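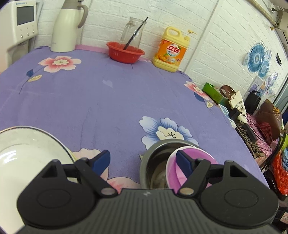 Monday, the bedding

Slept badly again. The fitted sheet came off the bottom corner at some point in the night and I woke up on bare mattress pad with the elastic around my ankle. Second time this week. I got up and measured the mattress properly, which I should have done before I ordered anything. It is 14 inches deep with the pad on. The sheets I bought are cut for 12. So that explains that.

I took the whole set off and put it in a bag by the door. It can go back if they will take it washed. I doubt they will. The Fetum receipt says unopened, and I opened it, washed it and slept on it for two weeks.

Spent most of the morning looking for replacements. I did not know how many ways there are to sell a sheet. I want plain cotton, white or close to it, deep enough to stay put. Wrote down what I found so I don't have to look it all up again.

Fetum: cotton and polyester mix, same as what I have. Deep pocket version goes to 16 inches. Cheapest of the lot. It pills, though. The pillowcases I have now are already rough where my face goes, so I am not keen to buy the same cloth again in a bigger size.

Curkelard: all cotton, percale, 15 inch pocket. Comes in white, oatmeal and a gray that looks blue on my screen. 31 dollars for a pair of pillowcases, sold separately from the sheets, and I think that is too much. The sheet set by itself is a fair price.

Zabala: all cotton, sateen. Nice to touch in the store but I sleep hot and I remember my sister's sateen sheets being warm in July. Left it off the list.

Called Curkelard at ten to ask about shrinkage. The woman on the phone said to expect a little in the first wash and then none. I asked if 15 inches meant before or after. She went to check and came back and said after. I wrote that down with the time.

Stripped the comforter cover too while I was at it. Two of the buttons at the bottom are gone and the comforter has been sliding down inside, so the top third is just empty cloth. I found one button in the lint trap. The other may be anywhere. I sewed on two from the tin that don't match. They are at the foot end and tucked under. 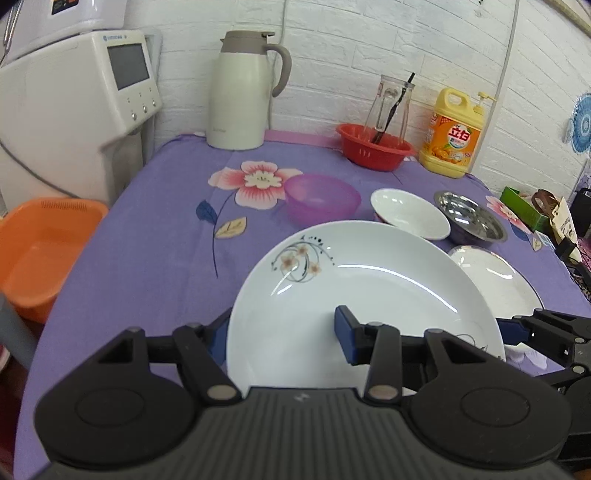 While the cover was off I sewed ties into the inside corners. I used the cotton tape left over from the kitchen curtains, cut in eight inch lengths, one in each corner, folded in half and stitched at the fold. Then a loop on each corner of the comforter to tie it to. Took me until nearly two because I put one on the outside by mistake and had to pick it out.

Washed the cover warm and hung it over the shower rail, as the dryer at the end of the hall is out of order again. The notice on it is the same one as last month. Pillowcases went over the radiator and were ready by four.

Went through the linen closet in the afternoon. I own more than I thought and less of it is any use. There were three flat sheets for the old double bed, which I gave away two years ago. One of them is good cotton and I am going to cut it down for pillowcases, and then I don't need to pay for the Curkelard ones. The other two are thin in the middle and will do for drop cloths when I paint the hall. There was also a wool blanket still in the Ekar bag from the cleaners. Checked it for moths and found none. Put it back with fresh cedar.

I worked out the pillowcases on the back of an envelope. Standard pillow is 20 by 26. I want a flap inside the open end, so each one needs a piece 21 inches wide and about five feet long. The flat sheet gives me four with some left over. I cut two and pinned them and then the light went.

Ordered the Curkelard set in white just before supper. Order number ends in 1665. They say it will ship in 3 to 5 days. I left off the pillowcases and the bed skirt and the thing they tried to add at the end, a mattress protector I already have.

Made the bed tonight with the old flannel set from the closet. It is too warm for flannel but the corners are deep and it fits. The comforter stayed where it was when I shook it, all four ties holding. I will see how it is in the morning.

Tomorrow: thread, white, the strong kind. Ask Fetum about the return. Sew the two pillowcases that are pinned and cut the other two.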